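Tudwood library to stay open later from September

March 8, 2022

The Tudwood public library will stay open until 7 p.m. on weeknights starting in September, two hours later than it does now. The town council approved the change along with $3000 for lighting in the parking lot on Bondow Street.

Library director Katia Amato said working parents had been asking for evening hours for years. "People get off at 5 and we're locking the door," she said.

The children's room will keep its current hours.

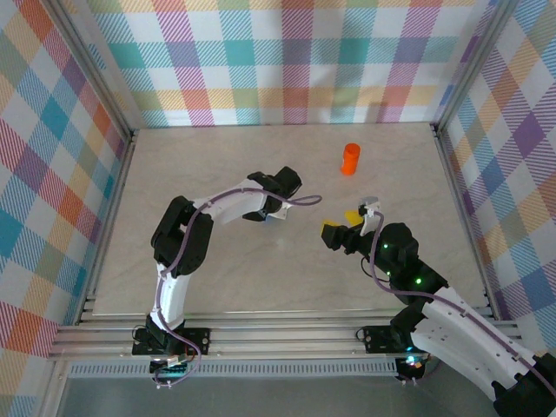

Stellan Løken, who voted for the plan, said the council will look at visitor numbers after the first winter. The Pellegrini branch is not included. Residents can send comments to the town clerk until the end of the month.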